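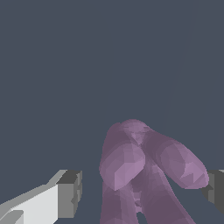
Marjorie Crabtree, Head of Publicity, Costance Pictures

Potaritz, a feature documentary about a brass band that has rehearsed the same march for most of its adult life, opens in theaters on 26th February. Costance Pictures will release the film on 100 screens, a figure that surprised the band and, to be fair, several people at Costance Pictures.

Directed by Yee-man Cheung, the film follows the players of the Potaritz Town Band through a single season as they prepare for a regional contest they have entered every September and never won. They have placed, on occasion. They have also been disqualified, in a dispute over a borrowed euphonium that takes up 7 minutes of the film and could have taken up a great deal more.

Cheung first heard the band while stuck in Potaritz waiting for a car part. The part arrived the next morning. She stayed for four years.

"I thought I was making a short," said Cheung. "I had a tidy little outline with the contest at the end. Then the second cornet stopped speaking to the first cornet, and I threw the outline away. They sit next to each other, so you can imagine the rehearsals."

Potaritz had its first public showing at the Lambert Documentary Festival, where it took the audience award and where the band, invited to play a few numbers before the screening, played for so long that the late show had to be moved to another room. Seats for the second screening were gone by lunchtime. The festival has asked the band back, with a time limit.

The soundtrack was recorded live in the rehearsal hall, radiators included. An album will follow from Brodamex Records, which is pressing 3,000 copies on vinyl and has agreed, after some discussion, to leave the wrong notes where they are. The band's conductor asked for one of them to be fixed. It was his.

"People ask if they win," Cheung added. "I tell them to buy a ticket. The band tells them straight out, usually before anyone has asked, so I'd advise audiences to avoid the trombones in the lobby."

Members of the band will appear at selected opening-weekend screenings, subject to work schedules and the condition of the van. Cheung will take questions after the evening show in Lambert, where the second cornet has also been promised a microphone. The first cornet will be given one of equal size.

Advance tickets are on sale now through the film's website and at participating box offices. Group rates are available for bands of any kind, who are kindly asked to leave their instruments in the car.

Running time is 94 minutes. Press screeners, stills and interview requests are handled by the Costance Pictures publicity office. Requests to interview the euphonium's owner will be passed along, though he has so far declined them all.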